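Workplace Help > Kitchens and catering > Staff and rosters

Robot arm going into our prep kitchen, what happens to the junior jobs?

Posted by Marlene Penner, February 2022

I run the day shift in a staff canteen. We do 122 lunches on a normal day with a crew of 6. Head office has signed up for a trial of an arm from a supplier called Gralent. It will do the fetching and putting away at the fridges, and later on maybe the trays. So far it has only been worked through in simulation, on a model of a household fridge, and our own coolers come next.

My two juniors spend a good part of the morning on exactly that work. One of them asked me straight out if she should start looking elsewhere and I did not have an answer. Management says no hours will be cut during the trial, but there is nothing on paper.
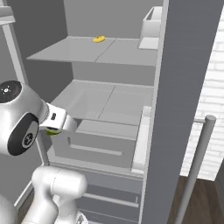

The other thing is the fridge check. Whoever goes in for the vegetables also looks for anything past its date and wipes up spills. It is not written in anyone's duties, it just gets done. If people stop opening the doors I don't know who picks that up. Has anyone been through this, and what should I ask for before it starts?

Wayne Caron

We had a fetching arm put in at the Drunitz depot kitchen two years ago. No one was let go, but when a junior left they were not replaced, and that is how the hours went down. Ask about that directly. "No cuts" and "no unfilled jobs" are different promises.

On the fridge check, write it down now, before the arm arrives. Put a name and a time beside it. We lost track of ours for a month and threw out a lot of dairy. The check now takes 30 minutes at the end of the morning and it is a paid task on the roster.

Also ask who clears a stoppage. With us it fell to whoever was standing closest, usually in the middle of service. Get two people trained properly and have the extra duty recognised in their pay grade.

Réjean Boychuk

They're all the same, they say trial and then it stays. Call your union.

Nhàn Ung

I was the junior in a kitchen like yours, so from the other side — tell your two what you know, even if it isn't much. Our manager kept quiet until the week of the install and by then one fellow had already quit.

I did lose the fetching. I got more knife work and started helping with the ordering, and I liked that better. My coworker didn't. She found the morning lonelier, as the walk to the coolers was when she talked to people. Ask yours what they would want to do with the time before someone upstairs fills it in for them.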